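From: Idrisa Lema
To: small-automation list
Date: 16 July 2022
Subject: Re: Budgeting for a second arm, what did you forget?

Kaj Eskildsen wrote:

> Hello all. We've got one arm on a bench at the moment and the boss has
> said yes in principle to a second, with the money to be spent before
> February. I've got quotes from Pletora and from Gremier for the arm
> itself and I'm fairly happy with both. What worries me is everything
> else. Last time I put in for the arm and the gripper and then spent
> months going back with my cap in hand for bits. Has anybody here gone
> from one to two and kept a proper list? Also, do you put both arms on
> one table or give them one each? Our table is nothing special.
>
> Kaj

Hi Kaj,

Oh, I know the cap in hand business very well! We went from one to two last winter and I did keep a list, though I'd call it a pile of notes more than a list, so forgive the order.

First, the quotes. Read the Gremier one again and look for what they call the mounting set. When we were quoted it was a separate line on a separate page, and I missed it completely until the order confirmation came through. Pletora had theirs in the price, but then they charged for delivery to anything other than a loading bay, and we haven't got a loading bay, we've got a side door and a ramp. We ended up buying through Rugemalira (they do second-hand and ex-demo kit, if you haven't come across them) and paid 1,527 for the pair of grippers, which I thought was very fair. Ask them how many spare fingers come with each one. We got none and had to order them afterwards, and of course the postage was silly for something that fits in an envelope.

Now, fingers. Please put a proper line in for fingers. I had 100 down for "consumables" and that was meant to cover fingers, tape, cable ties, trays, the lot. It did not cover the lot. The ribbed ones we use are good, but we swap them more often than I'd planned for, and the two arms want to be kept on the same type or you end up with one lot of settings for each and everybody gets them muddled.

On one table or two: we went for one, both arms on the same wooden table, and I'd do it again. They can share a tray that way, and you only have one surface to keep level. But do measure before you order. Measure with the arms stretched out towards each other, and then measure again with someone standing where they'd need to stand to reach in. We also kept two cheap white tables for all the stuff that isn't the work, boxes and packaging and so on, and I really would budget for those even if it feels daft to be asking for tables. If you don't, it all goes on the bench with the arms.

And power, and cables! I had this down as nothing at all because the room has sockets. Well, yes, it has sockets, on the wall, and the table isn't on the wall. Everything has its own supply, and half of them are those fat ones that cover two holes each. Have a look at the floor in this one and you'll see what I mean.
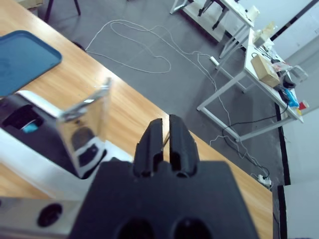
View from the wrist, looking past the table edge. Two power strips on the floor and a white cable that goes for a wander.

So my advice is to cost for floor trunking or a drop from the ceiling from the start, and get the electrician's price before you send the request up, not after. Ours came out at 1,927 for a ceiling drop with a proper isolator, which was more than I'd paid for the grippers, and it got turned down flat because I'd asked for it on its own three months after everything else. If it had been one line among many on the first form I'm fairly sure it would have gone through without a murmur. It's back in for next year. Wish me luck.

A few other things I'd put in, in no order:

Cables in longer lengths than the ones in the box. Ours came too short for anywhere but right beside the controller, and the long ones from the maker had a 16 week wait. Order them the same day as the arm.

Somebody's time. I put in for the machines and nothing for the people. Setting up the second arm took longer than the first, which surprised me, as I'd assumed we'd just copy everything across. You have to teach them to keep out of each other's way, and that's a different job altogether.

Software seats. We use Mistiton for the planning side and the licence we had was for a single arm. They were nice about it, but it was another form and another signature. Check yours now while you think of it.

A spare wrist camera, if your money stretches. Ours hasn't failed (touch wood, there's plenty of it on the bench), but the day it does we stop dead, and I don't fancy explaining that to anyone.

I didn't bother with a service contract and I go back and forth on whether that was clever. If your boss likes things predictable you might get it through. Mine prefers to be surprised, apparently.

Happy to send you my spreadsheet, but you'll have to put up with the colours. Could you let me know which arm you're leaning towards? If it's the Gremier I've got the bolt pattern for the plate drawn up already and it'd save you an afternoon. Also, does your table have a straight front edge or one of those rounded ones? The clamps we've got won't grip a rounded one, and I've two sets going spare if they're any use to you.

All the best,
Idrisa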